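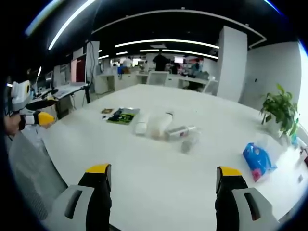
Technician, hand-held gripper maintenance
Posted in October by Yakubu Ekpo

Clerlow is hiring a bench technician to look after the hand-held grippers used at its Wunis site. The post is full time, on site, and reports to the hardware lead. The first shift starts at 7:30 a.m.

The site keeps 30 grippers in service. Each one is inspected after 500 grasp cycles and stripped down after 3,000. The technician owns both schedules and the log that goes with them.

Routine work:

- Check finger alignment with the jaws fully open and fully closed. Shim the mounts if the tips do not meet square.
- Replace worn yellow tips and black inner pads. Tips are changed in pairs.
- Clean the lens and confirm that both fingers show in the camera view.
- Run the acceptance set on the table before a unit goes back out.

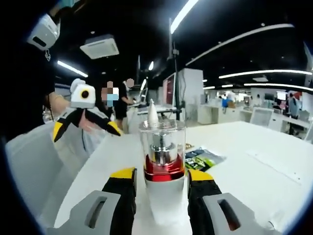

Gripper open around an upright clear container, with a second unit in use at the left.

The acceptance set mixes rigid and soft items. A unit that handles a can but drops thin packaging usually has a pad or closing-force fault, and the technician is expected to tell the two apart without swapping parts at random. Foil packets and flat sachets are the hardest items in the set and are tested last.

Faults that cannot be cleared at the bench go to Prendergast, our repair contractor, with a written fault description. The spares list runs to 187 part numbers, and the technician reorders from it monthly.
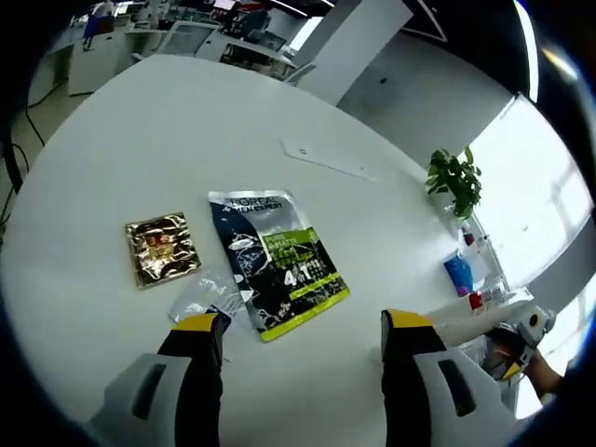 Requirements

Two years of bench work on small mechanical assemblies. Comfortable with calipers, torque drivers and thread locker. Able to read an exploded drawing and correct it when it is wrong. Basic camera calibration is useful; we train on the Collus fixture.

To apply, send a resume and one repair report you wrote yourself, with customer names removed. Shortlisted applicants do a paid half-day at the bench, rebuilding one finger assembly and writing up the result.

© Clerlow | Contact: Hiring, Wunis site | Back to top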